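Assunto: Re: [flirker-dev] estimativa de pose com a embalagem invertida

Em 27 de outubro de 2020, a lista flirker-dev recebeu:
> O estimador devolve a pose girada 180 graus quando o pacote está
> de cabeça para baixo. Alguém reproduz com o ramo Blackwood?

Reproduzo, com a câmera do punho e a caixa de leite amassada. São 2 hipóteses com pontuação quase igual, e o filtro fica com a errada.
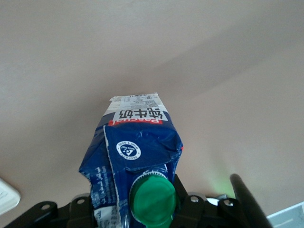
O log do Gimonness mostra o salto no quadro 1679. O planejador recebe a pose nova e refaz a trajetória sem checar a anterior.

Desliguei a simetria no arquivo do modelo e limitei a troca de hipótese a 2 quadros seguidos. O patch está no repositório Flulum, falta rever os testes.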